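**April, kurz nach vier - Klebertests Papier, zweite Runde**

So, der Weizenstärkekleister ist endlich brauchbar! 194 g Wasser auf die übliche Menge Stärke, langsam hochgerührt, dann zweimal durchs Sieb. Gestern hatte ich noch Klümpchen ohne Ende (Herd zu heiß, selber schuld). Den Fertigkleister von Todier habe ich parallel angesetzt, der zieht deutlich schneller an, riecht aber komisch.

Probestreifen: Japanpapier von Vustach auf 300er Karton, alles unter dem gleichen Gewicht gepresst. Streifen 653 wellt sich trotzdem, vermutlich habe ich die Laufrichtung verwechselt. Bitte nicht wegwerfen, den will ich noch mal feuchten!

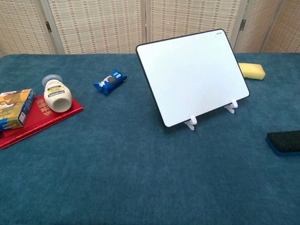 Für das Mtshali-Album nehme ich wohl den selbst gekochten, verdünnt auf ungefähr 100 ml pro Portion - mehr wird eh schlecht, bevor ich durch bin. Der Rest steht im Kühlschrank, zweites Fach, Deckel ist beschriftet. Bei Plustmont noch Löschkarton nachbestellen, und der breite Pinsel haart schon wieder.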